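Wrist camera vs. fixed overhead camera for a two-finger gripper: worth the trouble?
Forum > End Effectors and Vision > Thread
Started December 15, 2019

hdhillon
We've had the Rana gripper on the arm at our Clustham shop since April, and the sales guy has been back twice to push the wrist camera kit. His pitch is that once the camera rides with the gripper you can drop the overhead one and stop recalibrating whenever somebody bumps the mast. I don't buy it. A camera that close to the work mostly looks at the gripper. Has anyone run both on the same job and kept numbers?

shimstock
Ran both for a week. Overhead won on finding the part, wrist won on the last couple of inches. We kept both, so the kit saved us nothing. Also the cable. Ask him where the cable goes when joint six turns past 180.

Bimla Mittal
I did keep numbers, for what they're worth. Same bin, same blanks, same arm, 376 picks on each setup. Overhead only: 8 misses. Wrist only: 149, and before anybody jumps in, most of those were the camera losing the blank on approach and the program giving up. It hardly ever grabbed wrong. It just didn't grab. Lighting was whatever the building had. I spent two days tuning exposure and I'm not spending a third.

quillback
149 out of 376 is a setup problem. No way that's the camera. What was your mounting offset? If you used the stock bracket you're staring at your own hardware half the time. Move it out and tilt it in.

Bimla Mittal
Stock bracket, yes. That's what they sell, so that's what I tested. If the answer is "make your own bracket" then the price on the quote is wrong.

hdhillon
Fair. I got the loaner kit on this afternoon and I'm already in a mood about it. My complaint is how much of the view is arm. Bellows all over the top, the second boot and its cylinder down the right side, and whatever room is left goes to the background, which is washed out to nearly nothing. You can mask the rubber in software, sure, but masking doesn't give you the pixels back.

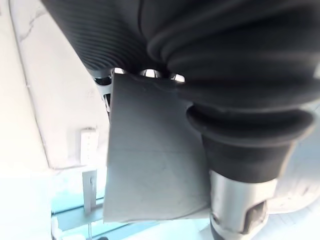
quillback thinks I'm blaming the camera for the bracket, and he may have a point, but I can't tilt it much more without hitting the boot.

shimstock says to forget the tilt and try a shorter lens first, and to lock the exposure before touching anything else, which was worth more to him than any bracket he ever made. He still wouldn't take down the overhead.

hdhillon
Locked the exposure. Better on the plate, worse in the bin. I'd want a ring light and now we're adding a second cable to the one I already don't like.

olcombe_nights
Different view from the Olcombe crowd. We went wrist only and I'd never go back. 92 picks an hour, mixed sizes, no mast, nothing to bump. Yes we made a bracket. It took one evening and some scrap. You people will spend three weeks arguing to avoid an hour on the mill.

Bimla Mittal
92 an hour with how many retries? Everybody quotes the rate and leaves that out.

olcombe_nights
Didn't log retries. Parts come out the far end and the customer pays.

Bimla Mittal
Then I can't compare it to anything.

quillback
She's right on that one, much as it hurts. Log it for one shift and post it. Same goes for you, hdhillon, run the stock bracket and then run it moved out, same blanks, same light. Otherwise this is four people describing four different machines.

hdhillon
Will do once I get a slot on the arm. Has anyone tried the Trullwood controller with this kit? The rep says it fuses both cameras without a separate PC. I asked to see it running on a real bin and got a brochure.

shimstock
I got the same brochure. The bin in it has three parts in it, all face up.

hdhillon
OK. Overhead stays for now. Loaner goes back at the end of the month unless the moved bracket gets me down somewhere near Bimla's 8.

- Hemant Dhillon, Clustham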